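Search this guide
Results 1–14

Drokwood Wall Panel, Section 6: Cleaning and touching up the finished surface

The box says the pale grey finish "looks after itself." I've been through two Betthorpe units and I don't believe it. Read this section before you put a cloth anywhere near the panel.

1. Dust the surface from the top down with a dry, soft cloth.

2. Mix a few drops of dish soap into a bucket of lukewarm water. Skip the branded cleaner. Rocío Ibarra tried both and couldn't tell which half was which.

3. Wipe in long strokes. Rinse the cloth often.

4. Leave it for 30 minutes, then look at the colour from a low angle. Judge it from straight on and you'll miss every streak.

CAUTION: Don't use scouring pads, bleach or the so-called magic sponges. They dull the finish, whatever the packet promises.

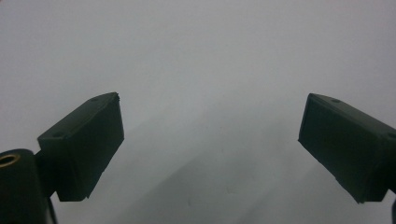

Fig. 14. Plain pale surface, brighter toward the top, with soft diagonal shadows lower down.

5. Before you reach for the touch-up pot, move the lamp. A grey patch that shifts with the light is a shadow, and paint won't fix it.

6. If the mark stays put, dab on a little touch-up colour with a small brush and feather the edges. The pot claims one coat. Allow for two.

Note: Arnthorpe sells a "matching" grey, number 89. Test it behind a cupboard first. Ours dried darker than the label.

7. Put the lid back on tight and write the date on it. An opened pot is doubtful after a year.

Text checked by Aitana Esteban, February 2019

161 shares | 30 comments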